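Accueil | Cours | TP | Annales | Contact

Perception et planification pour la prise en bac
Notes de cours, séance 12. G. Farah, R. Lo Presti
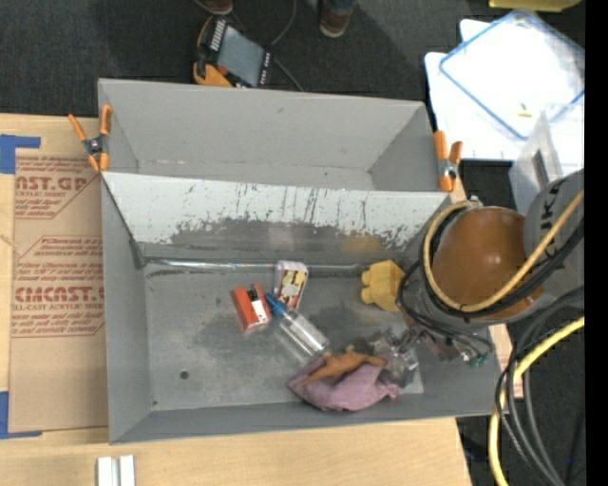 CHAPITRE 4 : DU NUAGE DE POINTS À LA POSE DE PRISE

4.1 Repères
Trois repères suffisent : base du robot (B), caméra (C), bac (K). La caméra est fixe ; la transformation B-C est issue de l'étalonnage main-œil du TP précédent. Le repère K est recalé au démarrage sur les bords du bac.

4.2 Segmentation
On retire d'abord le fond par ajustement de plan (RANSAC). Le fond en tôle grise et la cloison inclinée donnent des reflets, donc des trous dans la carte de profondeur. La bouteille transparente à bouchon bleu pose le même problème : seul le bouchon fournit des points fiables. Le tissu rose froissé n'a pas de modèle rigide ; on le traite par normales locales, sans estimation de pose.

4.3 Score des candidats
Pour chaque candidat g :
S(g) = a·contact(g) + b·dégagement(g) - c·d(g, paroi)^-1
Les poids a, b, c sont lus dans le fichier de configuration de Lokodier. Sur le jeu de Deller (858 scènes), le terme de paroi domine dès que l'objet touche la tôle.

4.4 Collisions
Modéliser le bac par ses parois et sa cloison, plus une boîte englobante par pince de serrage à poignées orange. Le volume balayé par les câbles du poignet n'est pas dans l'URDF : ajouter une capsule à la main. La planification (RRT-Connect) échoue au bout de 2 s ; on passe alors au candidat suivant.

Exercice. Écrire la fonction filtre_paroi() et comparer le classement avec et sans le terme c.

Partager (12) | Commentaires (2)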